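Seals on the slipway

I drove out to Skandholm on Friday to see the seals before the weekend crowd got there. It's 71 miles from my door, and the last stretch is slow because the road follows the shore. I left in the dark and was parked by a quarter to eight.

The gray seals have been using the beach north of the old slipway for as long as I've lived on this coast. They pup in winter, and by February most of the pups have lost their white coats and are on their own. The mothers have gone back to sea. What's left on the sand is a mix of fat young ones that haven't worked out how to fish yet and adults that come in to molt.

I counted from the dune path, which is as close as the signs let you go. I got 200 on the first pass and a few less on the second. They pack in tight along the tide line and the young ones tuck in behind the bigger animals, so I don't put much weight on either number. The warden's board in the parking lot had 1,899 for the whole season, pups and adults together, taken from the air and from boats. Last year's board said they expected it to go past 2,000. It didn't, and the board didn't say why.

Sławomir Brzozowska was up there already with his scope. He does the beach survey for the bird club and records the seals while he's at it. He told me the storm in early January had come over the top of the north beach at high tide and a lot of the later pups were washed along toward Cernetby. Some were picked up and taken to the rescue center there. Others made it back by themselves, or were found on the rocks. He had been out the morning after and didn't say a lot more about it.

We watched one young seal for close to half an hour. It had gotten itself up the slipway and was lying on the concrete with its chin on a rope. A black-backed gull kept walking up to it and backing off. The seal opened its mouth at the gull each time but didn't bother to lift its head.

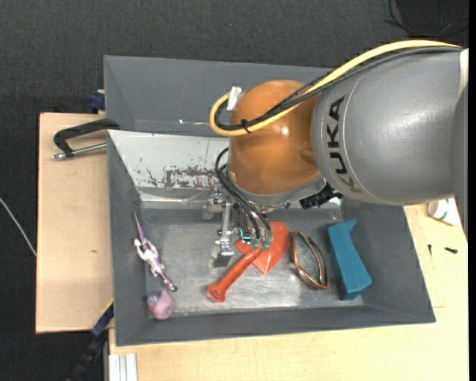

Vol. 6, No. 2

Around ten the wind went to the northeast and it got too cold to stand still. I walked down to the point and back along the inner shore. There were eiders close in, a few long-tailed ducks farther out, and one harbor porpoise that came up three times and then not again. I also found a dead puffin on the wrack line, very thin. I wrote down the ring number and sent it in when I got home.

On the way back to the car I met a couple with a loose dog heading for the north beach. I told them about the seals and they put it on a leash and went the other way. Most people are fine about it once they know. A seal that gets scared into the water ten times a day uses up fat it needs, and the young ones don't have any to spare at this time of year. They also bite, and the bites go bad fast.

I stopped in Cernetby for soup. The rescue center isn't open to visitors in winter but there's a sheet taped inside the door with the names of the pups they have in. Two of this year's are called Umau and Fang. Fang came in with a torn flipper and was listed as eating whole herring. Umau was still on fish mash. The sheet said they hope to let both of them go from the slipway when they're up to weight, and that they need old towels.

I have a bag of those in the garage, so I'll take them over next time. I also want to get back for a proper count at low water, with the tripod, and try the south beach. Sławomir says some of the adults have started hauling out there, and I've never seen one on that side.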